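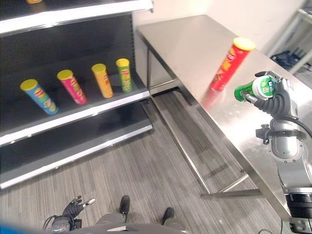
What does the Grevis policy get as input? Head camera frames and joint positions, no depth.

2024-05-12, Ulosgate shelf task

Trained on 487 demos, then ran 100 trials on chip cans with the Purba weights and 100 with Drister. Purba placed 61 upright. Still have to score Drister — same rule, lid up and base fully on the shelf.

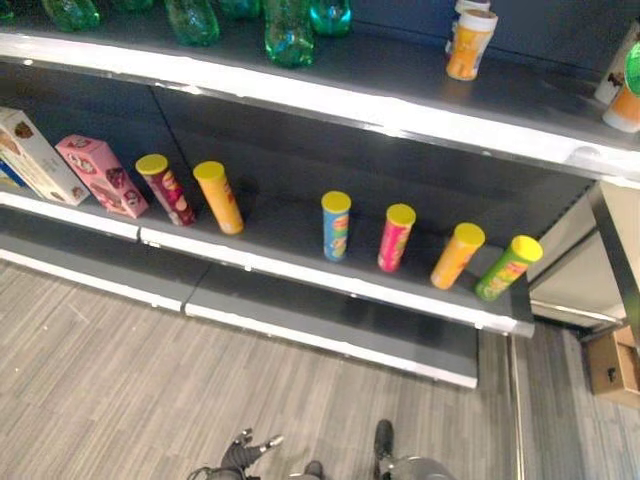

Wider spacing between cans goes in the next batch. The January demos were all recorded with tight rows, so keep them in a separate folder for now.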